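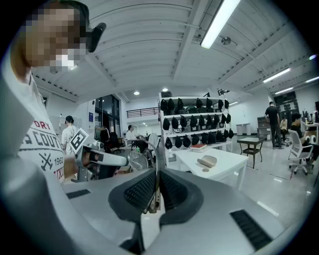
Cómo quitar el sarro de la cafetera y del hervidor (sin cargarte las juntas)

Guía rápida, la escribo entre una cosa y otra. Si vives en zona de agua dura ya sabes de qué va: el hervidor con costra blanca, el café que sale a gotas, la máquina que hace un ruido de tractor. Se arregla en una tarde tonta. Yo lo hago los domingos por la mañana, antes de que se levante nadie.

Qué hace falta

– Ácido cítrico en polvo, del de repostería o del de limpieza. Bolsa de un kilo y te dura años.
– Agua. Si puede ser templada, mejor, se disuelve antes.
– Una jarra grande que aguante el calor.
– Un cepillo de dientes viejo.
– Paño, guantes si tienes cortes en las manos. Escuece, y mucho.

Vinagre: se puede, yo lo dejé. El olor se queda en los plásticos varios días y a las gomas no les sienta bien si lo usas a menudo. Si es lo único que hay en casa, mitad vinagre mitad agua y aclarar el doble.

Lejía NO. No quita cal y mezclada con un ácido suelta gas tóxico. Ni un chorrito, ni "por si acaso".

La mezcla

Dos cucharadas soperas rasas de ácido cítrico por litro de agua. Remover hasta que no queden granos en el fondo. Si queda turbio, esperar un poco y remover otra vez.

Para costra muy gorda, tres cucharadas. Más no, es tirar el producto.

Parte 1: el hervidor

El fácil. Empezar por aquí.

1. Vaciar y desenchufar. Sacar el filtro del pico si es de quitar (casi todos tiran hacia arriba, con cuidado con la pestaña, la mía es de un Lernov viejo y ya la tengo pegada con cola).
2. Llenar con la mezcla hasta cubrir la cal. No pasar del máximo, que al calentar hace espuma.
3. Enchufar, calentar sin llegar a hervir y apagar. Ventana abierta.
4. Dejar media hora. El filtro se mete en un vaso con la misma mezcla.
5. Desenchufar otra vez, tirar el agua, pasar el cepillo por las esquinas.
6. Aclarar dos veces. Hervir una vez con agua limpia y tirarla también.

Si queda alguna mancha marrón en el fondo y al tacto está lisa, suele ser coloración del metal, déjala. Estropajo metálico nunca, que raya y luego la cal agarra peor. Peor para ti, quiero decir: agarra mas.

Parte 2: cafetera de goteo

1. Quitar el filtro de papel y los posos. Si tiene filtro de agua en el depósito, fuera también.
2. Depósito lleno de mezcla. En la Ritalier de casa caben 1275 ml, así que preparo litro y cuarto y me quedo un dedo corta, no pasa nada.
3. Encender y dejar que pase la mitad. Apagar.
4. Esperar veinte minutos. Este paso se lo salta todo el mundo y es donde se disuelve la cal del tubo.
5. Encender de nuevo y que pase el resto.
6. Tirar lo de la jarra. Si salen escamas blancas, repetir con mezcla nueva.
7. Aclarar: tres depósitos enteros de agua sola. Probar el último con la punta de la lengua, si está ácido va otro.

Parte 3: cafetera de cápsulas o espresso

Primero el manual. Si trae programa de descalcificar, usar ese, porque lleva las pausas ya puestas. Y mirar si el fabricante permite ácido cítrico, algunos piden su propio líquido y si la máquina está en garantia no vale la pena discutir.

Sin programa:

1. Sin cápsula, recipiente grande debajo.
2. Depósito con la mezcla floja: una cucharada y media por litro.
3. Sacar una taza larga, parar 5 minutos, otra taza, parar. Así hasta acabar.
4. Si tiene vaporizador, abrirlo un par de veces a mitad de proceso. Apuntar al recipiente, no a la mano.
5. Dos depósitos de agua limpia, pasando un poco también por el vaporizador.

La italiana de aluminio es otra historia. El ácido la pone negra si se deja mucho. Mezcla floja, 4 minutos como mucho, aclarar bien y el primer café se tira. Las de acero aguantan lo mismo que el hervidor.

Cada cuánto

Depende del agua. En la web de tu ayuntamiento o de la compañía suele venir la dureza, en mg/l de carbonato cálcico. En mi barrio sale 266, que es agua muy dura, y yo hago el hervidor cada mes y la cafetera cada dos. Con agua blanda, un par de veces al año y listo. Con jarra filtrante se alarga bastante, siempre que cambies el cartucho.

Problemas típicos

Sigue goteando lento después de dos pasadas – mirar la ducha de salida, la pieza con agujeritos de encima del filtro. Desatornillar y a remojo una noche. Con un palillo se acaban de abrir los agujeros.

Pierde agua por abajo – junta reseca. A veces la cal era lo que tapaba la fuga. Se compra el recambio por modelo, cuesta poco.

Café con sabor raro – falta aclarar. Un depósito más.

Restos de polvo blanco en la encimera de mármol – limpiar YA. El cítrico se come el mármol y deja cerco mate. Poner una bandeja debajo antes de empezar, yo uso una Gretby de horno que ya estaba para tirar.

Nota de abril: Margareta Avram me escribe que para el depósito con verdín le va bien un chorro de lavavajillas y arroz crudo, tapar con la mano y agitar. Lo he probado con el de la Ritalier y sí, sale. Aclarar mucho, que el arroz se mete en la válvula. Pendiente la parte de la plancha de vapor, la subo cuando puedda.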